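The Mottram line closed to passengers before most people in Dronwood were born, but the town still sets its clock by it. The bakery opens at 6, when the first down train used to leave, and the pub calls last drinks to match a service that no longer runs.

What remains of the railway is a strip of land 116 kilometres long, fenced on one side and overgrown on the other. The shire has been turning it into a walking and cycling trail, one section at a time, starting at the Mottram end.

## The first section

The opened part runs from Mottram to the old siding at Mollar. It is flat, as rail trails tend to be, and surfaced with crushed granite that suits a wide tyre better than a narrow one. There are water tanks at both ends and none between, so riders carry what they need. In January that means a lot.

Mollar itself is a platform, a goods shed and a row of peppercorn trees. The shed has been re-roofed and has bench seats along the north wall. Most day riders eat lunch there and turn back.

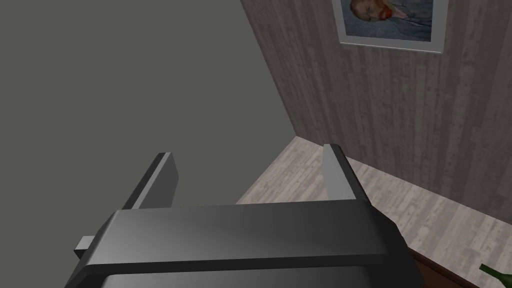
## The bridges

Past Mollar the line crosses Plunar Creek 2 times in quick succession. Both bridges are timber trestles, and both were assessed as unsafe for anything heavier than a wallaby. The shire's choice was to repair them or send the trail down through the creek bed on a concrete causeway.

The causeway was cheaper and would have been finished by now. Locals objected, mostly on the grounds that the creek floods every second winter and the bridges are the best thing on the route. The shire agreed to repair the longer one. The shorter will be left standing, with the path going around it.

## What it means for Dronwood

The last stretch into Dronwood depends on grazing leases that cross the corridor. Some farmers have signed - others want stock gates and a say over dogs.

In the main street, opinion is less divided. The motel has put in a bike wash and a lockable shed, and the general store now stocks 100 spare tubes where it used to keep none. Both are waiting on the bridge.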